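Brandham Clear Bag set, collection rules and data card

Status: draft, still moving. Ask before you build on it. Severin Hämmerli owns the rules, Ayodele Garba owns the review queue.

What it is
Hand-held gripper demos, two hands, clear bag, small objects. 1,355 episodes after review. Each one has a head view plus a view from each gripper. No force data. No audio, stripped at export.

Why clear plastic: glare, soft walls, depth sensors hate it. The old Karpenko set was all cardboard boxes and policies trained on it fell over on anything see-through.

Operator rules
- Both grippers in the head view before you start. Marker plates clean, nothing taped over them.
- Cable over the back of the hand, down the forearm. Never across the board.
- Bag stays on the white board. If it slides off, stop and flag.
- One object per hand. No fingers in the bag, ever. If you touch the object with skin the episode is dead.
- Normal speed. Dont rehearse a move in the air first, it ends up in the data.
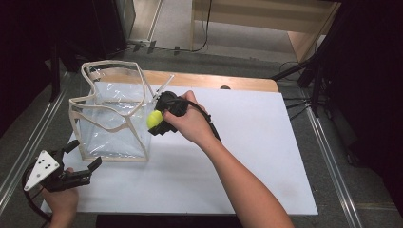

- Max 90 seconds per episode. Over that, end it and mark "long".
- Failed grasps stay in. Retry up to 2 times, then end. We want the retries.
- Break after 18 episodes. Not optional, tired hands drift and the pose tracks show it.

Review rules
Reviewer is never the operator. Watch all views, not just the head one. Reject for: lost tracking, dropped frames, a face in any view, wrong task label. Do not reject for glare. Plastic shines, thats the point of the set.

Partial occlusion by the bag walls or straps is fine as long as the object can be seen from at least one view.

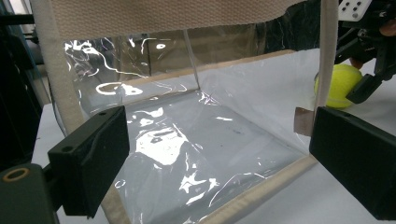 Garba: I'd tighten that. "At least one view" lets through episodes where the object only shows up through two layers of crinkled vinyl. Can we say one unobstructed view at the moment of grasp?

Agreed, goes in the next revision. Untill then tag those "weak-view" and leave them in the main split.

Start and end frames
Every episode opens and closes with both grippers empty and open, held still, clear of the bag. Trimming script (Plondex, see tools folder) looks for that pause. No pause, bad cut, somebody fixes it by hand on Sunday.

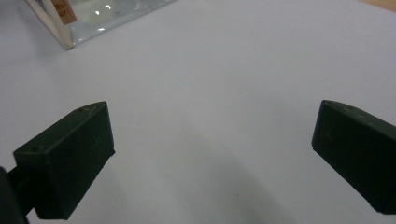
Gripper view, jaws open and empty, bag area clear of both fingers.

Known issues
- Finger pads get dusty. Wipe at each break.
- July batch has head view lagging the gripper views. Resync file included, use it.
- Cosetti loader reads left/right swapped. Patch pending.

Use
Research only. Keep the rejects list with any copy you pass on.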